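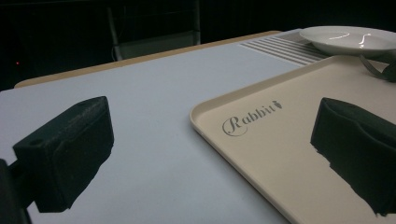
6. Missed and dropped cutlery – fault recovery
Applies to the Omix two-finger hand gripper, table-clearing kit. Do 6.1 before anything else, every time.

6.1 Make it safe
1. Let go of the trigger. Fingers should open and stay open.
2. Press stop on the grip. Unplug the motor lead.
3. Wait 3 seconds before you put a hand near the fingers.

CAUTION – Fault 856 does NOT cut motor power. The fingers can still close. Two pinched thumbs at the Sotstead bench in October, both with 856 showing.

6.2 Check the pads
1. Look at the inner edge of each pad. Ragged edges = less contact on thin handles.
2. Check the screws. Finger tight is not enough.
3. Wipe both faces with a dry cloth. No solvent, it softens the rubber.
4. Leave the fork where it is for now, you need it for 6.3.
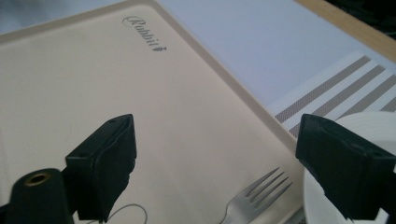
6.3 Clear the fault
1. Plug the lead back in. Hands away.
2. Hold the reset button untill the light goes steady.
3. Open fully, then close on nothing. Log should read 56 or lower. Higher – go back to 6.2.
4. Try the fork again, slow speed only.

Note: firmware from Craddock units will not log this. Update first.
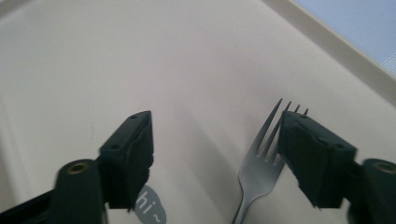

Fault 856 means the motor hit its limit before the pads met anything they could hold. Flat cutlery is the usual cause. A fork lying flat between the jaws like this one, with one pad over the tines and the tips peeking out, is a bad start – back off, line up on the handle, go again. Dont press down to force it. Pressing loads the finger mounts and they crack at the insert.

Still failing after two tries: swap both pads, never just one. Spare pads are in the Skornau box. Change them every 400 cycles anyway and write it in the log.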